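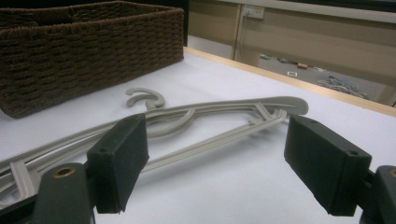 Clothes storage before the wardrobe: speaker notes
Brodwood Local History Evening, 11 February 2025
Rafsan Haque

Slide 1. Welcome
Say hello, thank the hall, check the back row can hear me. Ask for a show of hands: who grew up in a house with no built-in closet? (Wait for it. There are always more than people expect, and somebody will want to tell a story. Let them!)

Slide 2. The peg rail
Start with the humble peg. For most families a row of pegs was the whole system, and it worked because there wasn't much to hang. A working coat, a good coat, maybe a shawl. Everything else was folded. I love this part, so don't rush it.

Slide 3. The Getmont inventory
This is the star of the night. The list was made in 1722 when the house at Getmont changed hands, and the clerk went through every room and wrote down what he found. There are 353 entries and 146 of them are cloth or clothing. Pause here and let people take that in. So much of the value of a household was sitting in chests!
Read out the entry for the blue petticoat, "much mended, the hem new". Someone cared enough to sew on a new hem and someone else cared enough to write it down. That line still gives me a shiver.

Slide 4. Chests and how they were packed
Heavy things at the bottom, linen on top, dried lavender or wormwood tucked in the corners. Mention the smell of the Vaughan chest when we first opened it for cleaning (camphor, very strong, I sneezed for an hour).
If time allows: folding along the seams, and why old skirts have those faded lines across them. Pass round the fabric sample. Remind people it's a modern copy and they can handle it as much as they like.

Slide 5. The press
A cupboard with shelves, still for folded clothes. People hear "press" and think of ironing, so clear that up early. The Stostska press has 3 deep shelves and a drawer that sticks. Tell the drawer story only if the mood is right.

Slide 6. Hanging things up
Hooks at the back of the cupboard come first, then the rail. Once you have a rail running side to side you can fit far more in, and the shape of the furniture changes with it: deeper, taller, two doors. Show the two floor plans next to each other and point out the bedroom alcove. Half the room will have one at home.

Slide 7. Questions
Likely ones: moths, mothballs, how to date a chest from its hinges. For hinges, go back to slide 4 and use the close-up.
Bring the sign-up sheet for the August visit to Getmont. Sturdy shoes, the stairs are steep.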